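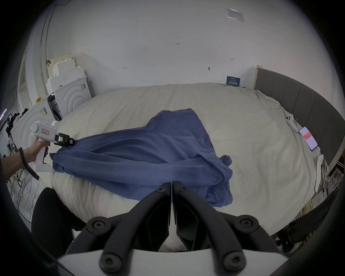 What went wrong with the grippers? In November the jaws on a few of our hand-held units began closing on their own during garment folding, usually a moment after the operator let go of the trigger.

Onosis is looking for people to help us get to the bottom of it! We have logged 2000 folds so far and we need 3000, so there is plenty left to do. You will pick up, spread and fold everyday clothes on a bed, and hit the stop button and make a note whenever a jaw moves when it shouldn't. 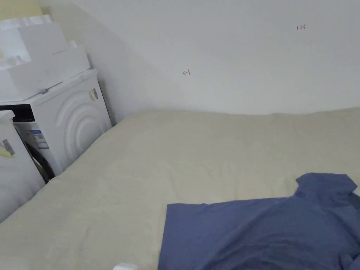
*Blue shirt on the bed, garment folding station.*

**What you'd be doing**

- Sessions of up to 70 minutes, with a break whenever you want one
- Folding with the Wellska hand units, old firmware and new
- Filling in a short fault sheet (a jaw that sticks open counts too!)

**Who we'd love to hear from**

Anyone over 18 who can stand comfortably and use both hands. No robot experience needed — we really do want people who fold laundry the way they do at home, fast or slow, neat or not. If you've had a hand or wrist injury lately, please wait for a later round.

**Safety**

The worst report so far is a pinched fingertip, with no broken skin. Jaw force on every unit has been turned down, and 2 staff members stay with you the whole time. Keep your fingers behind the jaw and take off rings before you start. You can stop at any point and still be paid for the full session.

To sign up, leave your name at the Onosis desk in the Lacroix building and tell us if mornings or afternoons suit you. We start at 9:30 a.m. and 1:30 p.m.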